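4. The Open Day Sessions

4.1 Setting and visitors

The lab opened its doors for one afternoon in February, as part of the Zurley science week. We kept the setup as close as possible to what we use for data collection (Section 3), same table, same grippers, same controller build. Two things changed. Barrier tape at the front edge of the floor area, and a lower speed cap on every joint. Everything else as before.

Visitors came in groups, each with one host. Alcaraz and Wieser took the hosting, Matubbar ran the arms, Ramanauskas kept the log. Door count for the building was 900, of whom 400 came through our room. We did not collect ages or names. Groups with small children got a shorter version without the questions at the end, and are left out of Table 5.

Each session had the same order: a short talk, one scripted run, then free requests from the group. Requests were typed into the log in the visitor's own words and passed to the operator, who could refuse. Most refusals had to do with reach. The second arm has a short working range once the clear container is in place, and it's not easy to see this from behind the tape.

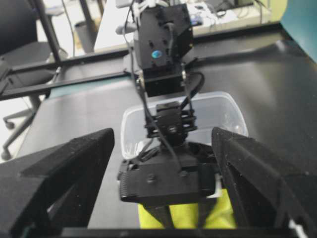

Figure 7. Wrist view during the open day: second arm over the yellow-green item, clear plastic container behind its wrist.

4.2 Task

The scripted run was the soft-item task from Section 3.2. Chosen for one reason, it fails safely. A dropped item stays on the table, makes no noise and can be picked up again by either arm. Earlier we had planned on the Liapis peg board but this needs a steady hand from the operator and a lot of waiting from everybody else. Dropped after one rehearsal.

Requests from the groups were less tidy. Pass it to the other arm. Put it in the box. Pick up something smaller. The last one was by far the most common, and was asked in almost every session, often by the same person who had just watched a clean grasp of a large item. Wieser notes that visitors seemed to judge the hardware by the smallest thing it could hold and not by the heaviest. We had no scripted answer for this so the operator worked by hand with whatever was at the table.

Small things are hard on these fingers. The tips are wide at the shoulder and come together only over a short stretch at the top, with a slit opening up below. Thin material has to be caught right at the tips or it slides into the gap. The wrist camera helps here more than the table camera does, becuase the contact point sits near the middle of its view and the fingers do not hide it.

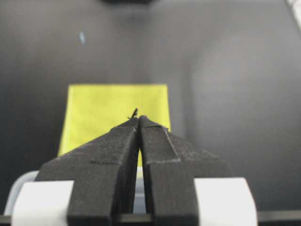 Figure 8. Fingertips nearly closed, a dark wispy tuft between them. Yellow-green object behind.

4.3 Log and timing

The log holds 860 entries after cleaning. An entry is one request, one attempt or one comment from a visitor. Duplicates typed by two hosts at once were merged by Ramanauskas the same evening, while people still remembered who had said what. Time stamps come from the Andumness recorder and were checked against the controller clock, the offset was 3 seconds and has been corrected in all plots.

There is one gap. The recorder stopped between the second and third session and the comments from that stretch were written on paper. They are in the log but with no time stamp, so they do not enter the timing results.

Coding was done by Athanasiadis, who was not in the room on the day. Categories are the ones used by the Priltar group for their own visit, with one added for requests about small items. Coding on a second pass by Alcaraz is still under way and we report first-pass numbers only.

4.4 Limits

One room, one afternoon, one operator. Visitors picked their own time and many arrived with a friend who had allready been. The lower speed cap makes attempt times here longer than those in Section 3 and the two should not be compared. Hosts also differed: Alcaraz let a group wait through a long attempt, Wieser tended to talk over it, and comments per session differ between them as a result (Table 6).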